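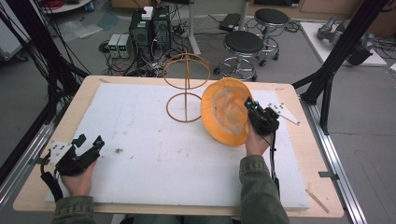 Indcombe hall gets its hats off the floor

2019-01-07

The long campaign to do something about the hats at Indcombe hall has ended in victory for the hats, which now have their own furniture.

Regulars will know the heap. It began beside the radiator in December, when the coat hooks ran out, and by the end of the month it had a slope. Bucket hats fared worst. A felt hat will put up with being sat on, but a bucket hat left under a stack of parkas comes out looking like something you'd strain peas through.

Relief comes in the form of wooden hat stands, each one a pair of hoops on a single upright rod, with the wider hoop on top. The hat goes over the upper hoop and stays the shape its maker intended. The design is by Þórey Nørgaard of Turidwood, the workshop behind the hall's bench seats and the lectern that leans.

"People asked me where the head was," Nørgaard said. "I told them they'd brought their own."

An orange bucket hat has been chosen to show how it all works, on the grounds that it can be seen from the car park. Oluf Dalsgaard, who runs the Hjaltested walking group and has worn the same brown cap for as long as anyone can remember, was unmoved by the colour. He has asked whether the stands come in a size for caps. They do not.

The hall has ordered 80 stands, at a total cost of 2000 dollars, and they will go on the shelves along the east wall. Two are in already. The rest will arrive over the next 7 weeks, depending on how the glue behaves in this weather.

Not everyone is convinced. Sólveig Hafþórsson wrote to the hall newsletter to point out that the same money would have bought a great many hooks, and that a hook has never fallen over. The newsletter printed her letter in full, next to an order form for the stands.

The heap will remain open until the shelves are full. Anyone missing a left mitten, grey with a green cuff, should look near the bottom.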